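3. Collecting the demonstrations

For the second part of our project we had to decide how to show the task to the robot. In the first part we used remote control with a joystick, and the results were slow. One person needed a long time to learn the buttons, and the motion of the arm was never smooth. Our supervisor, Szu-yu Wu, suggested that we try hand-held grippers instead. The person holds the grippers and does the task directly, and the motion is recorded for training.

We chose a task from daily life: clearing a table after a meal. We collected in private homes, because we wanted our data to have different furniture, light and table covers. The laboratory table is gray and always looks the same, and a policy trained only on it (we named this policy Farkel) failed when we put a cloth under the dishes.
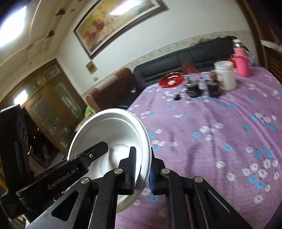 Bowls gave us more trouble than we expected. A round rim is easy to pinch, but the grip must be at a good angle, otherwise the bowl turns between the fingers when it is lifted. With the joystick we did not feel this and we dropped the bowl many times. By hand, the operator notices the turning early and corrects it - this correction is also in the recording, and we think it is useful for learning.

In total we kept 46 demonstrations for the bowl task. We removed five others, mostly because the operator moved too fast and the tracking was lost. Two operators did all the recording. Their styles are different: Liu always takes the rim on the right side, while I prefer the side closer to my body. We did not try to make the styles equal.

One weak point is the time for preparation. Calibration took around 2 minutes before every session, and we sometimes forgot to repeat it after a break. For the next stage, which we call Dorgate, we want to write a short checklist and test the same policy on plates with low rims.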